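セル便り 作業ルール改定のおしらせ(双腕まわり)

取り急ぎ。今月は編集の時間がほとんど取れず、箇条書きみたいな文章です。読みにくいところはご容赦を。誤字はあとで直します、たぶん。

本題。双腕セルの作業ルールが版3になりました。旧版の紙がまだラックの横に貼ってあるところ、はがしてください。Doneckの部屋は済み。Itport側はまだ2枚残ってるのを見ました。

改定のきっかけは12月の読み合わせ。Ingrid Boatengさんが旧版を頭から音読して、途中で3回止まりました。止まった箇所がそのまま今回の改定箇所です。「適切に片付ける」「十分に離れる」「必要に応じて止める」。どれも人によって意味がちがう。新しい版ではこの3つの言い回しは全部消えてます。

以下、変わったところ。

その1、人の立ち位置。
腕が動いているあいだ、テーブル上に手を出さない。これは前から。追加されたのは足元と体の話で、台の前縁に体を寄せるときは「止めた」と声に出してから。声に出す相手がいないときも出す。ひとりで言うのは恥ずかしいという意見がありましたが、そのまま残りました。止め方は操作画面の停止ではなく非常停止ボタンのほう。画面の停止は動作プログラムが止まるだけで、腕の電源は生きてます。ここ混同している人がまだいるので、新人には最初の日に両方押させてください。

非常停止ボタンの置き場所も書き足し。座った姿勢で、立たずに手が届くところ。「届くはず」は不可。毎回、始める前に手を伸ばして触る。

その2、2本の腕が近づく作業。
いちばん揉めたところ。片方の腕から片方の腕へ物を渡す、片方で持って片方でいじる、という作業では、指先同士がほとんど触る距離になります。旧版では「干渉に注意」の一言だけ。注意しても当たるときは当たる、とSeveryn Hrytsenkoさん。で、こうなりました。

・先に入る腕、あとから入る腕を決めて作業票に書く。
・あとから入る腕は速度を落とす。落とした値も書く。
・対象物を放したあとは、先に入った腕が引ききるまで、もう片方は水平に動かさない。
・一度でも指同士が当たったら、その回は中止。続けて撮らない。指先を見て、欠けやゆるみがなければ再開、あれば交換。

最後の項目、「軽く当たっただけなら続けたい」という声が多いのは承知してます。でも軽いかどうかを当てた本人が判断するのはやめよう、ということで決着。異論はPriya Okaforさんまで。

その3、小物。
小さい金属の物、たとえば南京錠と鍵。こういうのは机に落ちたときの跳ね方が読めない。拾おうとしてつい手が出る。ルールは単純で、落ちたらまず止める。拾うのはそのあと。台から床に落ちた場合も同じで、足で寄せない。鍵つきの物は鍵が挿さった状態で始めるのか、抜いた状態で始めるのか、作業票の「初期状態」欄に必ず書いてください。空欄の票が続いていて、あとから見ても条件がわからず、使えない記録になってます。もったいない。
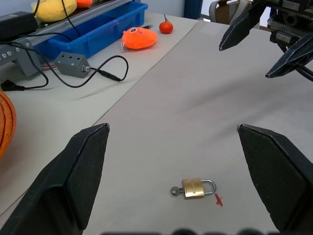
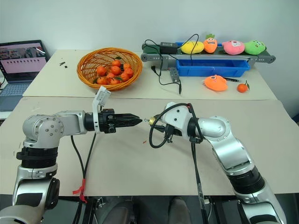
双腕セルの作業台。1枚目は灰色の台上の南京錠と鍵、2枚目は向かい合う2本の腕と、奥に小型コンベア。

その4、台の上に置いてよい物。
基準は「作業票に書いてあるか」。背景として置く物、つまり触る予定のないぬいぐるみや果物、かご、トレイも、置くなら票に書く。書いてあれば置いてよい。書いてなければ下ろす。個人のペン、飲み物は票に書けばいいという話ではなく、飲み物は一律だめです。ペンは記入が終わったら胸ポケットか票のクリップへ。

ノートPCは台の端に置いてもいいけど、腕の届く範囲の外。届く範囲は図面の数字ではなく、腕を一番伸ばした姿勢で実際に確かめること。持ち手(グリッパ)を替えると長さが変わります。替えたら測りなおし。Rochelle Blackwoodさんが一覧表を作ってくれたので、共有フォルダの「到達範囲」を見てください。ファイル名が旧版のままですが中身は新しいです。

その5、ケーブル。
手首から垂れるケーブルは、腕がどの姿勢でも引っぱられない長さの余りをとる。余らせすぎると今度は台の物に引っかかる。ちょうどいい長さは現場で決めるしかなくて、ルールには数字を入れませんでした。入れてほしいという要望はもらってます。代わりに確認のしかたを書きました。

・全部の関節を端から端までゆっくり一往復。
・そのとき、ケーブルが台の前縁をこすらないか見る。
・束ねてある部分の結び目がずれてないか見る。
・コネクタの根元が折れ曲がっていたらその場で直す。あとで、はなし。

束ね方は自由。ただし、テープの端が長く残っていると指に巻き込むおそれがあるので切る。色つきテープ推奨。黒いケーブルに黒いテープだと、ゆるんでも気づけないので。

台の上をはう電源コードやアダプタも同じ扱いです。使ってない機器のコードは抜いて下ろす。使っている機器のコードは、腕の通り道を横切らないように奥へ回す。どうしても横切るときは票に書いて、版3の付表にあるとおり固定。

その6、コンベア。
コンベアを動かさない作業でも、台に載せてある以上はルールの対象。動かさない日は電源を抜く。操作箱のボタンに触れただけで回り出すことがあるためです。動かす日は、始動の前に載っている物を全部いちど見る。紐やタグが長く出ている物はベルトの端で巻き込まれるので載せない。髪と袖は言うまでもなく。

その7、記録の残し方。
失敗した回も消さない。ここは何度でも書きます。落とした、つかめなかった、当たった、全部残す。消していいのは人の顔が写り込んで同意がないときだけで、それも消したことを票に残す。Güven Karakayaさんの集計だと、版2の時期の票は1,000枚ほどあって、うち100枚に結果の記入がありませんでした。今年度の目標は3,000枚。空欄ゼロでお願いします。書くのは一言でいいです。「成功」「落下」「中止」、それだけでも。

票の様式はQuintanillaの棚、上から2段目。色が変わりました。旧様式の残りは裏紙に使ってかまいません。

よくもらう質問もついでに。

外の規格との関係は? → 版3は社内の作業手順で、規格の代わりになるものではないです。リスクアセスメントの文書は別にあります。そちらが優先。食いちがいを見つけたら作業を止めて連絡を。

ひとりで作業していいか? → 部屋に、もうひとりいること。隣の部屋は不可。これは版2から変わってません。

Grikeckの単腕セルにも適用? → その2以外は適用。単腕だからといってその1を省略しないでください。

見学者が来たら? → 腕を止めてから部屋に入ってもらう。見せるために動かすときは、見学者は壁側に。台の横には立たせない。写真はかまわないけど、作業票の中身が読めるようには写さないよう一声かけてくだい。

移行期間は今月末まで。それまでは旧様式の票も受け付けます。来月からは受け付けず、差し戻します。

読み合わせの次の回は来月の午後3時から、いつもの部屋で。日にちは予定表を見てください。版3を持って、わかりにくい行に線を引いてきてくれると助かります。線が引いてあるだけでいいです。理由はその場で聞きます。

あと業務連絡。工具箱の六角レンチ、細いほうが見当たりません。持っている人は戻してください。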